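Practical robotics at Relesthorpe: notes for session 2
Choosing fingertips for small flat parts

14 November 2023

Hello again! These notes go with the bench session on gripping small, flat, easily upset things. Read them before you come in if you can, and bring them with you, because there's a table to fill in and I always run out of spare copies. The task is the processor job: lift a chip from the fixture panel, carry it over to the motherboard, and set it in the socket. Same arm all the way through, wrist camera on, and you swap only the fingertips.

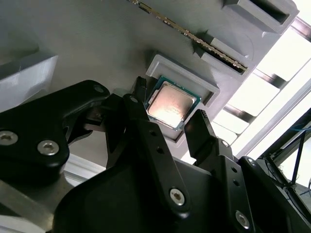
The fixture panel first, and then the board:
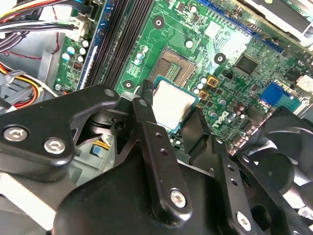 Why this part is awkward

A processor is a lovely shape for a shelf and a horrible one for a gripper. It's square, it's thin, and the bit you'd like to hold (the metal lid) is smaller than the green bit underneath it. If your fingertips close too low they catch on whatever the chip is sitting in. Too high, and they slide over the lid and you've got hold of nothing at all. The useful band in between is small enough that I'd like you to stop thinking of it as "the side of the chip" and start thinking of it as a height you have to hit.

Look at the first picture again with that in mind. The chip is sitting a little rotated in its pocket, with a narrow fingertip at one corner and the other tip just below the next. That is very much the sort of pose you'll meet in the session. A rotated chip gripped by its corners will try to turn as the fingers close, and how much it turns depends on your tips. So before you close anything, get the wrist lined up with the chip. Don't line it up with the pocket!

The socket end is a different problem. There are contact pins in there, and they bend if you so much as look at them crossly. There's also plenty standing up off the board nearby - capacitors, memory slots, a fan - so a finger that had all the room in the world over the panel may not have it over here. People tend to choose their tips for the pick and then find out about the place. Please choose for the place.

The tips we're comparing

You'll have 2 sets. I call them narrow and flat, which isn't very scientific but we all know which is which.

Narrow tips: good for getting down beside things. They see very little of the chip edge, so they let it pivot. If your approach angle is a touch off, these will show you straight away.

Flat tips: more edge in contact, so the chip tends to square itself up as you close. The price is width. Try them over the socket with the arm stopped well above it and look at the clearance from both sides before you go any lower.

Somebody in the June group asked me why we don't just use a suction cup and be done with it. Fair question! A cup on that flat lid would be the sensible answer for a factory line, and we'll try one in the Lasside workshop later in the course. But a cup is no good for the memory modules, and I want you to find out how far one gripper can be stretched before you give up and fit a tool changer. I was rather stubborn about this myself for years and I'm still not sure I was wrong.

What the wrist camera will and won't tell you

The camera rides just behind the fingers, so the gripper itself fills a good half of what you see. You get used to it. What's harder to get used to is that the middle finger hides things exactly when you want them: with the gripper over the socket, the lower part of the processor goes out of sight behind the linkage (second picture). You are then guessing about that edge from the ones you can see.

Two things help. Move the last stretch slowly and watch the visible edges against the socket frame. And save your view at the hover point, before the fingers get in the way, so you can compare. Watch out for reflections as well. The lid is shiny, and on the panel the glare can wash the printing out until it's unreadable, so don't build your alignment on reading the marks on the chip. Use the outline.

At the bench

1. Home the arm and check the fingertip screws by hand. A loose tip will ruin your whole table.
2. Load the Kozma settings file from the shared folder. It has the slow speed limit in it, so please leave that bit alone.
3. Hover over the pocket, turn the wrist to match the chip, save the view.
4. Close at the low force setting. Lift a little and stop. Has the chip turned? Write down which way.
5. Carry to the socket, hover, save the view again.
6. Lower, release, open the fingers fully, and go straight up. No sideways movement until you're well clear.
7. Repeat with the other tips.

The June group managed 88 picks between them, and most of the bad ones were lost at step 4 by people who hadn't done step 3 properly. I include myself in that.

For your table

Columns: tips used, wrist angle at hover, turned or not after lift, clearance at the socket (good, tight, no), anything odd. Use the last column. "Felt wrong" is a perfectly decent entry if you can say when it felt wrong.

For next time

Write me half a page on which tips you'd pick if you could only have one set, and what you'd change about their shape. Sketches are welcome, biro is fine. Then read the Lelness handout on grip force as far as the worked sum on friction, and skip the appendix - it uses a different sign from ours and it'll only annoy you.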